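6 min read

4. Where a sauce lives: storage habits and the shared kitchen shelf

The interviews described in Section 3 were meant to be about cooking. We had asked 30 households in the Clenow district to talk us through an ordinary weekday dinner, and we expected to hear about recipes, shopping and who does the dishes. What we got, again and again and to our great delight, was talk about shelves! People wanted to tell us which bottle stood in front of which, who had moved it, and how long it had been there. By the second week we had rewritten the interview guide to make room for it, and this section reports what came out of that change.

4.1 The front row

Almost every kitchen had what one participant called "the front row," a short line of jars and bottles kept within arm's reach of the stove. Membership is hard won. A new sauce or paste usually enters the house at the back of a cupboard, bought for one dish, and most never leave. The ones that do move forward do so by being used for something they were not bought for: a chili paste stirred into scrambled eggs, a plum sauce on a cheese sandwich, a fermented bean sauce added to a tomato soup that "needed a push" (household 18, and we have since tried it, and she is right).

This fits nicely with the pantry work by Yammine, whose study of apartment kitchens in Harb first suggested that a condiment becomes a household staple through its second use. Afaf Yammine was kind enough to read an early draft of this section and pointed out that her households had far less counter space than ours, so that the front row there was often a single bottle. We think the comparison makes her argument stronger. Even with plenty of room, our participants kept the row short, and they could say very precisely what would have to go if something else came in.

4.2 Reading, not reading

We were curious about labels. Many of the front-row products carried writing in a language that some or all members of the household could not read. Figure 4 gives one such label, with white Chinese characters on dark red. Participants hardly ever treated this as a problem. They knew their bottles by color, by the shape of the shoulder, by the place on the shelf, and by a family name that had nothing to do with the printed one. We collected a lovely set of these: "the Sunday one," "Grandma's brown," "the loud sauce," "number two." One teenager had no idea that the loud sauce had any other name until we asked her to write a shopping list.

The family name causes trouble in exactly one situation, when somebody else has to buy a replacement. Several people described standing in the aisle at the Gusance market with a phone held up to the shelf, matching colors. Two households had switched products this way by accident and kept the new one, which then inherited the old name. The name, in other words, belongs to the position on the shelf and to the job the sauce does at the table. We find this wonderful, and we would love to see it tested in a larger group.

4.3 Keeping and throwing out

Dates on packaging played a smaller part than we had assumed. Front-row bottles empty too fast for dates to matter. Back-of-cupboard bottles are a different story, and participants were often reluctant to throw them out, even when they had not been opened in years. The reasons given were mostly about people. A jar had been a gift, or had come along in a move, or had been picked out by a roommate who had since left. In the second round of visits, in October, we asked each household to choose one item they would never use and tell us why it was still there. These were the longest answers in the whole study, and the transcripts from this question alone deserve a paper of their own.

There was also a clear split between households that wiped down their bottles and those that did not. Wipers tended to keep everything in one cupboard. Non-wipers favored a tray, and the Cidia brand of deep-rimmed tray turned up in enough kitchens that we began asking where it had been bought.

Fig. 4. A condiment bottle with a maroon-red and white label.

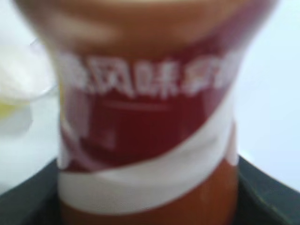

The tray matters for the next part of the analysis, on what happens to the front row when people eat away from the kitchen. A tray can be picked up whole and set down in the middle of a table, and in the homes that had one, the entire row traveled to dinner every night. Guests in those homes tried more things, by their hosts' account, and asked more questions. In homes without a tray, one or two bottles were carried over by hand and the rest stayed by the stove. We return to this in Section 5, with the seating sketches.

We use cookies to improve your reading experience. Accept all | Manage settings

18 shares · 2 comments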